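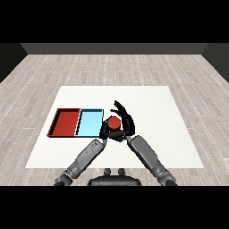

*Image credit: Prinska*

**Office diary, Eltholm Navigation. April, the stoppage at Lock 35**

The office was opened at 6.30 a.m. and the notice of closure at Lock 35 was confirmed with the control desk at Clonmont. The stop planks had been placed at the head of the lock the previous evening and had held overnight with only slight weeping at the offside groove. Ash was put down in front of the planks before breakfast and the weeping was reduced to a level at which one pump could deal with it. The second pump was kept on the bank with its hose connected.

Weather: dull and cold at first, with a light wind from the north-east. Rain was forecast for the evening. The level in the long pound above the lock stood at weir and was left there. The short pound below was drawn down slowly from 7 a.m., in accordance with the agreement made with the angling club, and the fish rescue was completed before the water reached the marker on the tail wall. Mostly roach and small perch were moved, with one good tench, and all were released below the next bridge.

The lock chamber was empty of standing water by mid-morning. The undersigned went down by the ladder with the inspecting engineer from Heinonen and remained in the chamber until noon.

**Condition of the chamber**

The brickwork on the towpath side is in better order than the last report suggested. That report was written from the bank with the chamber full, and it had assumed that the bulge noted beneath the coping continued to the floor. It does not. The bulge ends at the course where the Victorian rebuilding begins, and the older work below it is sound, plumb and tightly jointed. The engineer recommended that the upper courses be taken down and relaid in lime, and that the lower wall be left alone except for repointing at the ladder recess.

The offside wall is another matter. Several bricks at the height of the boats' rubbing line have lost their faces, and there is a void behind the quoin which will accept the full length of a walking stick. The void was not on any drawing held by this office. It was recorded, and a sketch was placed in the lock file. Grouting will be needed, and the grout will have to be introduced at low pressure so that the wall is not pushed into the chamber. Heinonen will send a method for this work before any of it is ordered.

The invert was covered with silt and the customary quantity of rubbish. Removed today: a windlass of an old pattern, a great many bottles, a bicycle frame, part of a mooring chain, a kettle, and a cast plate bearing the letters of the former canal company. The plate has been washed and placed on the shelf in the office pending a decision. It is the view of this office that it should be fixed to the wall of the lock cottage, from which it very probably came, and that it should not be sent to the store at Clonmont, where a number of similar objects have lain unlabelled for years.

**The gates**

Both bottom gates are to be replaced. The new ones are oak, were made to the measurements taken last autumn, and have been at the yard since the frost ended. The old gates were examined once the chamber was dry. The mitre posts are worn hollow, and the towpath gate has dropped on its heel to such an extent that the balance beam has for some time been scraping the quadrant bricks. Regular boaters have complained of this gate for two seasons, and it must be entered here that the complaints were justified. The replies sent by this office advised patience. A better reply would have been to send a man with a jack.

The lift is arranged for tomorrow at 8 a.m., wind permitting. The crane will stand on the hard at the cottage side, and the timber mats for its feet were laid this afternoon. The farm track has been inspected as far as the road and is considered fit for the crane in its present dry state. Should tonight's rain be heavy, the track is to be walked again at first light and the crane held on the road until it has been passed.

One matter of detail for those who will be present. The pintles of the old gates are to be kept. They fit the existing pots closely and show very little wear, and the smith's advice is that they may well be used again. At the previous replacement, further down the flight, the pintles were sent away with the scrap and new ones had to be turned at considerable expense.

**Towpath and public access**

The towpath is closed for 100 metres, from the bridge to the tail of the bywash, and the diversion through the orchard is signed at both ends. The signs were checked at noon and again at 4 p.m. On the second occasion the sign at the bridge was found to be pointing towards the river. It was turned round and wired to its post.

A good many walkers came to look over the fence during the afternoon, and most of them asked the same thing, namely how deep the lock was and whether it had ever been empty before. The information board gives the depth correctly. It does not mention earlier drainings, and a short paragraph on these should be added before the open afternoon. The minute books record several, the earliest of them in a winter so hard that the masons lit fires on the floor of the chamber to keep the mortar from freezing. The blackened bricks can still be made out in the corner by the lower sill, and visitors would no doubt like to be shown them.

For the open afternoon itself, the following was settled. The public will be admitted to the chamber by the scaffold stair and not by the ladder. Helmets will be lent at the gate. Children will be admitted with an adult. Tea will be served from the cottage garden if the ground is dry enough, and otherwise from the stable. Dogs will remain on the bank, and a line will be provided to which they may be tied, in the shade and out of reach of the tea.

**Boats held by the stoppage**

Boats are waiting above the lock and below it. Most had notice and have moored accordingly. One crew had not seen the notice at all, having wintered on a connecting water where ours are not displayed, and arrived at the head of the lock at lunchtime in some dismay. They were offered a mooring at the cottage with use of the tap and accepted it. The notice has been sent to the neighbouring authority with a request that it be put up at the junction, and that all later ones be put up there as a matter of course.

Water supply to the moorings above the lock was uninterrupted. The refuse point was emptied. The lamp at the winding hole is out again, and the electrician has been asked to replace the fitting, as a new bulb has already been tried.

**Wildlife**

A grey wagtail is building in the offside wall, above the top gate recess, well clear of the work but close to the path of the scaffold as drawn. The scaffold has been shortened by one bay at that end. The contractor agreed to this without difficulty. The bird sat on the balance beam for a large part of the morning and showed no alarm at the pumps, although it left when the kettle was thrown up on to the bank.

Kingcups are out along the bywash. The first swallows were seen over the orchard at 5 p.m. by the scaffolders, and on their word the sighting is entered in the annual list. The heron stayed in the drained pound for as long as there was anything in it worth having.

**Correspondence**

Received: a letter from the parish asking whether the stoppage will affect the spring regatta. It will not, provided that the gates are hung this week and the chamber is refilled in good time. The reply says so and repeats the proviso. Received also: a request from the school for a visit to the drained lock, which was granted for the morning before the public opening, and an invoice for lime, which was passed for payment.

The draft of the flight's maintenance plan was read through in the afternoon, while the silt was being barrowed. The section on paddle gear requires correction, as it describes the ground paddles at this lock as having been renewed. They were renewed at the lock above. The error appears to have been copied from one plan to the next over a long period, and it will be struck out of this one.

**Evening**

The planks were inspected at 6 p.m. and more ash was put down at the offside groove. The pump was refuelled and left running, with a watch to be kept from the cottage until morning. The scaffold stair was locked off and the tools brought up out of the chamber.

Rain began at 7.40 p.m., light and steady. The level above the lock had not moved when last read. The weir paddle was raised by two notches as a precaution, and the control desk at Clonmont was informed.

Office closed at 8.15 p.m.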